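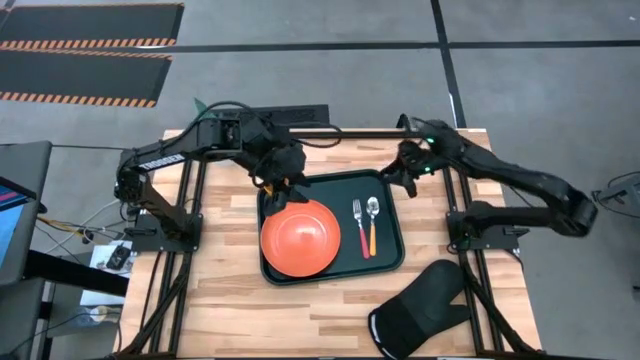
*Photo: Prerkel teaching lab, fixed camera at the workspace. Free to reuse inside the course.*

**Unit 3: Comparing grippers on flat and thin objects**

In the February unit we worked only with blocks. Blocks forgive many errors. Tableware does not, so for this unit we take a tray, a plate, a fork and a spoon.

Both arms carry a black gripper. In the photo the left one points down toward the upper edge of the plate, and the right one is open over the upper right corner of the tray. Please study these two starting positions before you write your own.

### What to compare

You will test two sets of finger pads, the Dreltora (harder) and the Pulten (softer). Keep the same controller settings for both.

- **Plate.** Grasp by the raised rim. One finger must go outside, one inside.
- **Fork and spoon.** Grasp by the handle first, then try the metal end. Write the results in separate columns.
- **Tray.** Only with both arms. Lift it 22 mm and hold for 3 seconds.

Each pad set gets 200 trials. A trial counts as failed when the object slips, turns in the fingers or touches the table again.

### Remarks

The tray may be at a slight angle to the table, as in the photo. Do not correct it by hand between trials. Your program should find the angle from the camera picture.

Change the pads after 2,000 closings, also if they look good. The counter is in the controller menu, second page.

Reports are due March 13, 2020. Attach the raw log and the table of failures.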